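Zumitz Brick Fair, and why I came home with a train station

I'd been meaning to get to the Zumitz fair for years, and this July I finally made the drive! Doors opened at 10 a.m. and the line was already past the bike racks, mostly kids comparing minifigures out of sandwich bags.

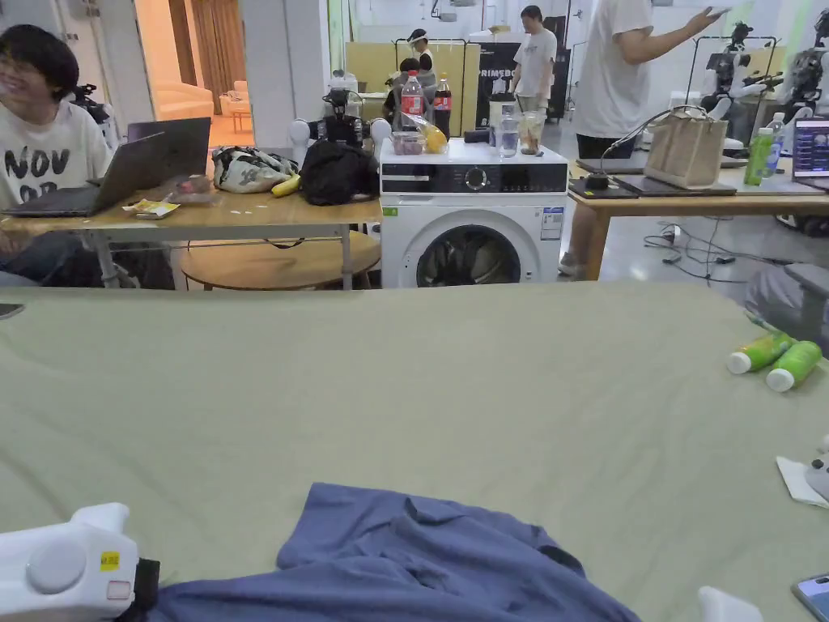
Page last changed: July, 9:40 p.m.

The big draw was the harbor layout by the Sakov club. It fills 6 tables end to end, with a working drawbridge and a fish market so packed with tiny details that I went back twice (look for the cat on the ice crates). Jingyi Jin built the lighthouse, and she told me the spiral stairs took 15 tries before they'd fit inside the tower. She let me lift the roof off - what a treat.

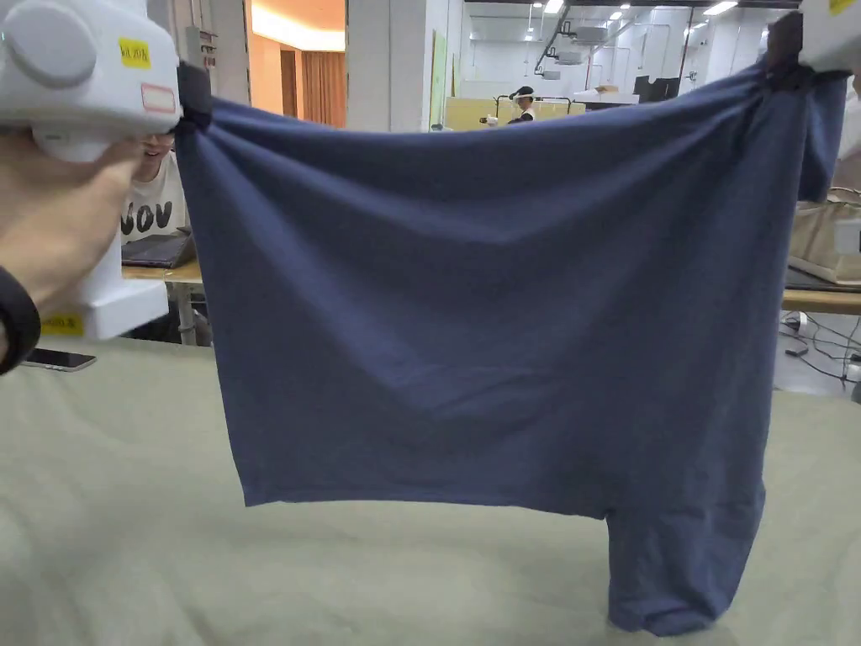

Dark blue knit, held up by both top corners

Next door, Humine had a sorting corner where you filled a cup from the bins for 2 dollars. I dug for sand green slopes for a good long while and got enough to finish my bakery roof. The trade tables were friendlier than I expected, too. One seller swapped me a set of old train windows for a bag of spare plants, and we were both thrilled. 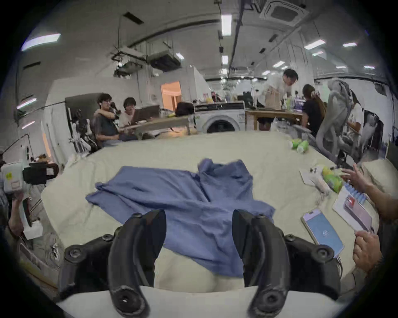 Blue cloth and a phone on the cream cover

Lunch was dumplings from the Pan stand in the parking lot, eaten on the curb with my bags between my feet. Then back inside for the used sets, where a boxed train station was going for 20 dollars with the instructions still in it. I didn't even haggle. Two roof pieces are missing, so if anyone has spare dark red 2x4 slopes, leave me a comment.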